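Serwood Tool Library: Frequently Asked Questions

Last updated Sep 4, 2021

Joining

Who can join?
Anyone 18 or older who lives in Serwood or Imcombe. You need one photo ID and something that shows your current address, such as a utility bill, a lease, or a piece of mail from the county. If your ID already has your current address on it, that is enough.

What does it cost?
A yearly membership is $24. It runs for 12 months from the day you sign up, so there is no advantage to waiting for the new year. We take cash, checks, and cards at the desk. There is no fee per tool, apart from the consumables listed further down.

I can't afford the fee. Is there another way?
Yes. Ask at the desk for the reduced-rate form. It is one page long and we don't ask for proof of income. You pay what you can, and your membership is the same as everyone else's.

Can my whole household use one membership?
One membership covers one adult. A second adult at the same address can be added for half price. Both people have to sign the waiver in person. Children can come in with you but can't check out or return tools.

Can I join as a business?
No. Our insurance covers personal and household use only. If you are a contractor working on your own house, you are welcome to join as an individual, but the tools can't go to a paid job. Nonprofits and school groups should write to us first, and we will work out an agreement.

Borrowing

How many tools can I have at once?
Up to six items. A drill with its case, charger, and two batteries counts as one item. A socket set counts as one item. Clamps are counted in pairs.

How long can I keep them?
One week for power tools and two weeks for hand tools. Ladders, the tile saw, and the floor sander go out for three days, and there is usually a waiting list for the sander from March on.

Can I renew?
Once, if no one else has reserved the item. You can renew through your account page or by phone before the due date. After the due date you have to bring the tool back in.
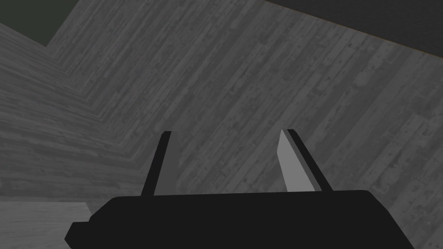

Can I reserve something ahead of time?
Yes, up to 30 days ahead. Log in, find the item, and pick a start date. We hold reserved items until closing time on the day you chose. If you haven't come by then, the reservation is dropped and the item goes to the next person. Please cancel if your plans change.

Why does the catalog say a tool is in when you tell me it isn't?
The catalog updates when an item is scanned, but a returned tool still has to be checked and cleaned before it goes out again. That can take a day. If the listing says "In, being checked," it means the tool is in the building and not yet ready.

How many tools do you have?
There are 346 items in the catalog as of the last inventory. The larger part is hand tools. We have 96 power tools, counting corded and cordless together. The rest is yard equipment, ladders, and measuring tools.

Do you have two of everything?
No. We have several of the things people ask for most, such as drills, random orbit sanders, and hedge trimmers. We have only one floor sander and one tile saw.

Returns and late fees

Where do I return tools?
To the desk, during open hours. Don't leave tools outside the door, even if we are closed and you are only a few minutes late. You are responsible for an item until we scan it in.

What are the late fees?
One dollar a day for hand tools and three dollars a day for power tools. Ladders and the three-day items are five dollars a day. Fees stop once they reach the replacement price of the item. You can't borrow anything else while you owe more than ten dollars.

Do I have to clean the tool first?
Yes. Brush off sawdust, wipe off mud, and scrape off dried mortar or glue. Please don't hose down anything with a motor. If a tool comes back too dirty to lend, we charge a five-dollar cleaning fee.

Something broke while I was using it. What happens now?
Stop using it and tell us. We don't charge for ordinary wear. Brushes wear down, belts snap, and cords go bad after years of use. We do charge for damage from misuse, such as a cordless tool left out in the rain or a saw used to cut through nails. Don't try to fix it yourself, even if you know how.

What if it was already broken when I got it?
Call us the same day. We will swap it if we have another one, or move your reservation.

Can someone else return my tools for me?
Yes. They don't need to be a member. Ask them to wait while we check that all the parts are there, so that any question about missing parts gets settled at the desk.

Batteries, blades, and other consumables

Do blades and bits come with the tool?
Saws go out with one general-purpose blade. Drills go out without bits, but bit sets can be borrowed separately. You buy your own sandpaper, trimmer line, staples, and nails. We sell sandpaper for the floor sander at cost, and you can return any sheets you didn't use.

Which cordless system do you use?
Nearly 24 of our cordless tools run on Elik batteries, and the others use Monti. The two don't fit each other's tools or chargers. Each case has a colored tag, blue for Elik and orange for Monti, and the batteries carry the same color. Check that the tags match before you leave.

Can I use my own batteries?
Yes, if they are the same system and voltage and in good shape. We aren't responsible for damage to your battery, and you would be responsible for damage it does to our tool.

Do I have to return batteries charged?
No. We charge them here. 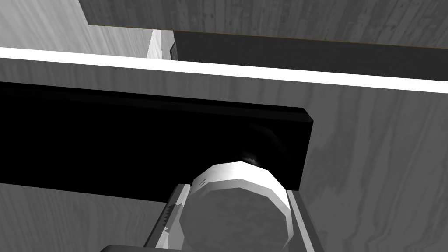
The workshop

Is there a place to work on site?
Yes. Members can book bench time in the back room. A bench slot is two hours long, and you can book up to two slots a week. Bench time is included in the membership.

What can I do there?
Cutting, drilling, sanding, gluing, and small repairs. No welding, spray painting, or stripping old paint. If your house was built before 1978 and you think a piece may have lead paint on it, please leave it at home and call the county health line for advice.

Do I need training first?
For hand tools and drills, no. For the table saw, the band saw, and the router table, you need to take our one-hour safety session. It is free and the dates are on the calendar page. You only have to take it once, and it stays on your account if you let your membership lapse and come back.

Can I leave a project there overnight?
Only if it is in clamps with glue drying, and only until the next open day. Put your name and member number on it with masking tape. There is no long-term storage.

What should I wear?
Closed shoes, and nothing loose around the wrists or neck. Long hair has to be tied back near any machine. We have safety glasses and ear muffs to lend. Dust masks are one dollar each at the desk.

Donating

Do you take used tools?
Yes, if they work and are complete. We are always short of bar clamps, extension cords of 12 gauge or heavier, post hole diggers, and good pry bars.

What don't you take?
Gas-powered chainsaws, anything with a frayed cord, cordless tools whose batteries are no longer made, air compressors with a rusted tank, and paint or chemicals of any kind. We also can't take wooden ladders.

Can I get a receipt for my taxes?
We can give you a receipt that lists the items. You fill in the value yourself.

What happens to tools you can't use?
They go into the spring sale. The money pays for repairs and new blades.

Finding us

Where are you?
1702 Mill Road, Serwood, on the ground floor. The entrance is on the parking lot side. The street door is locked and we can't hear knocking there.

Is there parking?
There is a small lot, and the two spaces nearest the door are for loading, with a 15-minute limit. If you are picking up a ladder, measure your car first. Our shortest extension ladder is eight feet when closed.

Can I get there from Imcombe without a car?
Yes, the bus from Imcombe stops one block away. The driver will let you on with anything you can hold on your lap. For bigger items, we lend a folding hand cart, and it doesn't count toward your six.

Is the building accessible?
The entrance, the desk, and the restroom are step-free. The workshop has one low bench, which can be booked like the others. Write "low bench" in the notes box.

How do I reach you with a question that isn't answered on this page?
Use the contact form or call during open hours. We answer messages on the days we are open.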